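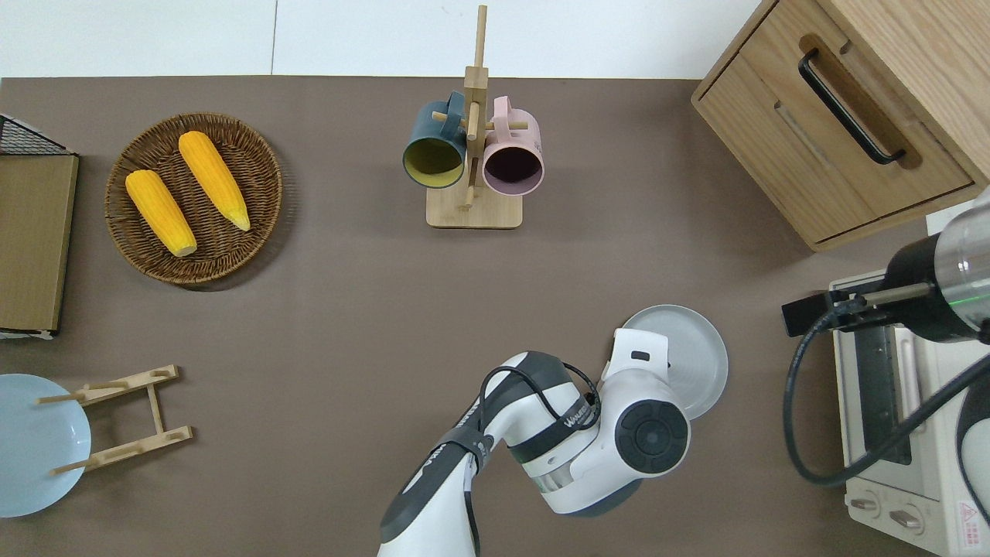 Week 6: Who clears the table now?

Okay, last week we did warehouses, so this week it's kitchens, and I'm happy about it because I spent years in one before I ever taught anything. Look at how much ordinary stuff an arm has to work around: a mug tree, a drying rack, a basket of corn, a toaster oven, and a gray plate right at the gripper. People do this kind of tidying half asleep. For a machine it's a long day!

Our case is the staff canteen at Stollbridge, where 234 people eat lunch and the dish crew used to be five. They brought in two arms in August. Joelle Matar ran the crew and kept a notebook (bless her), and that's your main reading.

What changed, going by the notebook:

Nobody was let go, but two people moved to prep, and one of them hated it.
The crew logged 39 stops in the first month. Somebody had to walk over every time, and that walking over wasn't in any job description.
Mugs had to go back on the same pegs, handles the same way. Wissam Hijazi called it "cleaning up for the robot," and I think he has a point.
The talking stopped. Two people at a sink chat all shift -- one person watching two arms mostly doesn't.

Rasha Harb reads all this as a pay question: if you're minding machines, you should be paid for minding machines. Imad Abou Jaoude, the manager, says it's the same job with less lifting. I go back and forth, so come ready to argue with me.

For next time: read notebook pages 1 to 30, then write me a page on one task at your own job that you'd gladly hand over and one you'd fight to keep.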